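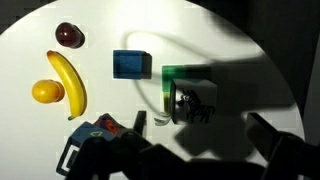
Play fruit, the blue cube, the zebra block and the green piece, on the round white table.

The Jilero play set, looked at properly

Gallery, posted 20 Mar 2019 by Yolanda Arrieta

I have been putting toys on this round table and being rude about them for long enough that people now send me their boxes. This one came from Mieke Van Loon at Droststead, who runs a toy library out of a church hall there and wanted a second opinion before buying more of it. The set is sold under the name Jilero. The leaflet in the box promises that it will "awaken sorting, naming and storytelling", which is a lot to ask of a banana.

My own view of mixed sets is that they are mostly a way of selling leftovers. You get a bit of play food, a block or two, something with an animal on it, and a leaflet to make it sound as if the whole lot had been planned. I have tried to be fair all the same. There is only the one picture this time, so the notes are arranged by piece.

The banana
The best of the fruit, and I say that grudgingly. It has a decent curve and somebody has bothered with the stem, which goes a greenish brown at the end. There is a seam line along the outer edge. I don't mind a seam, but I do mind leaflets that say "lifelike" on the front.

The dark red one
A plum, I think. Mieke's helpers call it a plum as well, although one of the children at Droststead was firm that it was an aubergine and would not be moved. It is very shiny. Real plums have that dusty bloom on them and I have yet to see a toy maker try for it.

The round yellow-orange one
Lemon or small orange? The leaflet says "citrus", so I suspect the maker didn't know either. If a set is meant to teach the names of things, I would like the things to have names. Children will cope, of course – they always do – but that is to the credit of the children.

The blue cube
A blue cube. Matte, a little textured, no picture on the side facing us. The leaflet gives it 86 words, including "grounding". I would have given it two. It is still the piece I would keep if I had to hand the rest back, as it can be a house, a parcel, a bar of soap or a seat for something smaller.

The zebra block
Grey, with a zebra in black line, standing side on. The drawing is good and I have no complaint about it. What I can't work out is what a zebra is doing in a greengrocer's. Mieke says it is usually the customer.

The green piece
See-through, brighter at the rim and paler lower down. I am calling it a cup for now. The leaflet skips it altogether, and I wrote to the seller to ask what it was for and had a reply about delivery times.

Would I buy it? At 22 pounds, no. At 14, perhaps, for a library where the pieces will end up mixed in with everything else by teatime anyway. Mieke has a Bustamante shop set that does the greengrocer part better, and any box of old blocks will do the rest. She disagrees with me and says the Jilero goes out on loan more than anything on its shelf, so take that as you like.

In April I'll be doing the Mundatby farm, which people keep telling me is charming.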